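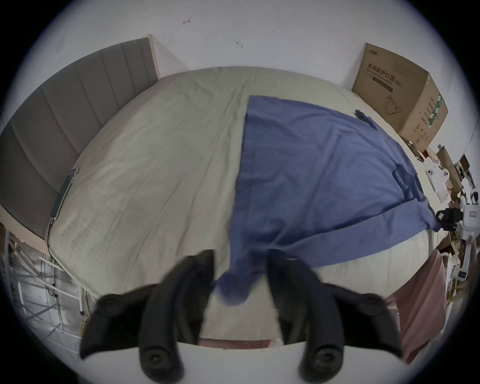
Hokside-ropa: notas del conjunto
Versión del 27 de marzo de 2023

LÉEME. Lo primero, si vienes de la carpeta vieja (la que se llamaba "doblado_final_2"), bórrala. Los nombres de archivo han cambiado y las dos cosas mezcladas no cuadran.

Qué es

Registros de doblado de ropa en dormitorios normales, encima de la cama. Camisetas de manga larga, camisas, algún jersey fino. Cada registro es una prenda, desde que se extiende hasta que queda doblada o se abandona. 312 registros en total, 300 utilizables. Los otros 12 están en la carpeta aparte/ y conviene leer la nota antes de abrirlos.

La ropa es de la gente del proyecto y de sus casas. No se compró nada, no se planchó nada a propósito.

Quién

Recogida: Marianna Kołodziej y Hubert Rutkowska
Revisión de etiquetas: Igor Nowicki
Nombres de archivo, estructura, este texto: Wojciech Nowakowski
Dudas sobre tejidos: Mieczysław Kaczmarczyk (contesta tarde, pero contesta)

Por qué la cama

La primera ronda, en octubre, se hizo en mesa. Mala idea para manga larga: las mangas colgaban por los lados y tiraban de todo el cuerpo de la prenda. En la cama cabe casi todo extendido. A cambio la superficie cede, la sábana hace arrugas y se mueve con la prenda si tiras fuerte. Nos quedamos con la cama de todas formas, es donde dobla la ropa casi todo el mundo que conocemos.

Los registros de mesa NO están en esta versión.

Preparación de la cama

Fuera almohadas y edredón. Sábana bajera puesta y estirada con la mano, sin obsesionarse. Arrugas pequeñas, vale. Si hay un pliegue gordo que levanta la prenda, se alisa antes de empezar.
Sábanas lisas siempre que se pueda. Con estampado Igor se vuelve loco para marcar los bordes. Con tonos claros y prenda oscura o azul se ve bien el contorno; lo peor fue la camisa crema sobre sábana crema, ver "Problemas".
Cabeceros, cables, lo que haya en la habitación: se queda como está.

Posición de partida

Hay 2, y van en el campo "partida".

recta: cuerpo de la prenda paralelo al largo de la cama, cuello hacia el cabecero o hacia los pies, da igual pero se anota.
diagonal: cuerpo cruzado, bajo apuntando hacia quien dobla. Mangas donde caigan. Sale más natural cuando trabajas desde un lado y la cama es ancha.

La diagonal da más guerra porque una manga suele quedar larga y plana, a veces pasa del borde del colchón, y la otra se queda medio doblada sobre sí misma. No recolocar antes de empezar. Eso es parte del registro.

Fases

Cada registro se corta en fases. Los nombres que usamos:

extender. Desde que la prenda toca la cama hasta que el cuerpo está más o menos plano.
alisar. Pasar por encima, quitar dobleces del cuello y las costuras. Puede no existir.
coger_bajo. Se pellizca el bajo de la prenda y se levanta.
manga_1, manga_2. Se mete la manga hacia el centro. El orden es el que quiera quien dobla.
doblar_cuerpo. Uno o más pliegues. Si hay tres se marcan los tres, con el mismo nombre y número detrás.
rematar. Cuadrar esquinas, dar la vuelta, apartar.

coger_bajo empieza en cuanto hay tela cogida. Si la tela se suelta y hay que volver a pellizcar, es otro coger_bajo, no se alarga el anterior. Esto se discutió mucho y quedó así. Hay registros con cuatro seguidos.

Tipos de prenda

camiseta_ml: manga larga, punto, sin botones
camisa: con botones, abrochada o no (campo "botones")
jersey: solo finos
otra: pijama de arriba, una bata, cosas así

En camiseta_ml hay 108 registros, es el grupo más grande y el más cuidado. Si solo vas a mirar una cosa, mira esa. Los jerséis están flojos, pocos y casi todos de la misma casa.

Cuando no se distingue bien el tipo (prenda hecha una bola, cuello metido hacia dentro) se pone lo que diga la ficha de recogida, no lo que parezca. Si no hay ficha, "otra".

Color: palabra suelta, azul, gris, verde. Nada de "azul petróleo". Hubert lo hizo al principio y hubo que pasarlo todo.

Campos de la ficha

id
casa (Dorkemville, Vachon o Jetemano; son nombres nuestros, no busques el sitio)
prenda
color
botones (si / no / no_aplica)
partida
cuello_hacia (cabecero / pies / lado)
manga_fuera (si / no), alguna manga pasa del borde del colchon al empezar
fases, lista con inicio y final
resultado (doblada / a_medias / abandonada)
notas, texto libre, en español casi siempre

manga_fuera se añadió tarde. En la casa Vachon está vacío en bastantes fichas. Vacío quiere decir no revisado, no quiere decir "no".

Qué cuenta como doblada

Rectángulo reconocible, mangas dentro. No hace falta que esté bonita. Si asoma un puño pero el bulto aguanta al moverlo, doblada. Si se abre sola, a_medias. Abandonada es que quien dobla lo dejó, por la razón que sea.

Marianna es más estricta que los demás con esto, así que en Jetemano hay más a_medias de lo que tocaría. Pendiente de igualar.

Problemas conocidos

- Crema sobre crema, casa Vachon. Bordes marcados a ojo. No usar para contornos.
- Sábana que se arrastra con la prenda. Pasa sobre todo en manga_2. Se anota en notas como "arrastra sabana", con y sin tilde, buscad las dos.
- Puños doblados hacia dentro. Cuando el puño está arrugado encima de la manga es difícil saber de qué manga es. Si no está claro no se marca.
- Prendas repetidas. Algunas aparecen varias veces en días distintos. No hay id de prenda, solo de registro. Lo queremos poner en la siguiente.
- En las fichas viejas "lado" no dice qué lado. Pues eso.
- Acentos rotos en algunas notas, problema de exportación, no se pierde nada importante.

La carpeta aparte/

Doce registros sin etiquetas buenas. Unos están sin final, otros son dos prendas a la vez (se pegó una camiseta dentro de otra y se dobló todo junto). Se guardan porque Mieczysław los quiere para mirar tejidos. No mezclar con el resto.

Reparto

No damos partición hecha. Si la haces tú, separa por casa y no al azar: las camas y las manías al doblar se repiten mucho dentro de cada casa y al azar te sale todo demasiado bien.

Uso

Interno y para quien lo pida por escrito a Wojciech. Las habitaciones son de gente, así que nada de publicar vistas sueltas sin preguntar a la casa. Si una casa pide retirar un registro se retira y sale versión nueva, sin discutir.

Cambios

Esta versión
- fuera registros de mesa
- camiseta_ml revisada entera
- coger_bajo separado de extender (antes iba junto)
- campo manga_fuera
- colores simplificados

Anterior
- primera ronda en cama, solo Dorkemville
- etiquetas a mano en hoja de cálculo, con lo que eso trae

Pendiente

- id de prenda
- rellenar manga_fuera en Vachon
- más jerséis, de otra casa
- decidir si "dar la vuelta" es fase propia o sigue en rematar. Igor dice que propia
- pantalones no, de momento. Ya se preguntó
- repasar este texto, que está escrito depriesa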